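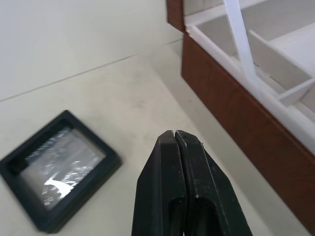 **Jewelry box with the smaller tray: worth it, or just a nicer drawer to lose things in?**

**wastudberg_carmela** · Monday, 9:40 pm

I have spent 10 years keeping my earrings in a cereal bowl. It's a good bowl. My sister Divina has opinions about the bowl, and now I own a grown-up jewelry box, brown leather-ish outside, cream inside, with a smaller tray that goes with it. Both are sitting open on the table and I have no plan whatsoever.

What I've got to put away: too many studs, 3 watches, a heap of chains that became one chain sometime in February, and rings I wear in rotation. Where does everything go? I'd like to do this once.

**qaisi_rings** · 9:58 pm

Rings in the ring rolls. That one's free.

Chains are your real problem. Untangle them before they go anywhere near fabric. Pin, flat surface, a drop of baby oil, and a TV show you don't care about.

**DalalF** · 10:15 pm

Disagree on the baby oil, you'll be wiping it off for a week and it gets on the lining. Cornstarch. And do it over a towel so the tiny clasps don't roll off and start a new life under the fridge.

**qaisi_rings** · 10:17 pm

I have used baby oil on chains since before this forum had avatars.

**DalalF** · 10:18 pm

And how's your lining?

**qaisi_rings** · 10:31 pm

It has character.

**wastudberg_carmela** · 10:44 pm

Going with cornstarch, sorry Qaisi. More on the layout, so you can all argue about something useful. The big one has a long strip across the front and larger squares behind it, with low partitions. There are little slots along the top inside the lid and a padded pocket sort of thing lower down. The small tray has its rolls in a brown middle section, with compartments on both sides.
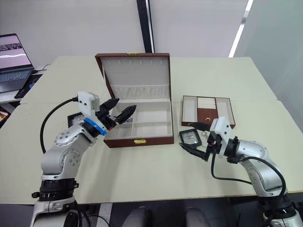

My instinct is bracelets in the long strip, watches in the squares, and studs on either side of the ring rolls. Then I look at the lid and lose confidence.

**elie_d** · 11:02 pm

Chains go on the lid. Hook one end in a slot, let the rest drop into the pocket so they can't swing into each other and breed. Mine's a Buvar with much the same idea and I haven't had a knot since I started. I did have to accept that the long necklaces don't fit and live on a nail.

**RawanA** · 11:20 pm

Be careful with the lid plan if you close the box a lot. Anything heavy flops out of the pocket and you're back to one chain. Thin ones only, I'd say.

Also, please don't put studs loose in an open compartment. Low partitions are a suggestion to an earring. Get the little zip bags — I bought a pack of 1,000 from Kukura and expect to leave most of them to my children.

**elie_d** · 11:26 pm

If you have to open a zip bag to wear an earring you will never wear that earring.

**RawanA** · 11:27 pm

But I will have two of it.

**wastudberg_carmela** · Tuesday, 7:10 am

OK, decision. Thin chains on the lid, thick ones coiled in a square by themselves. Watches in the other squares. Rings in the rolls. Good studs get bags, cheap ones take their chances next to the rings.

Divina wants to know what happens to the bowl.

**DalalF** · 7:32 am

Cereal?

**qaisi_rings** · 7:50 am

Keep it by the sink. You'll be using it again by the weekend, box or no box.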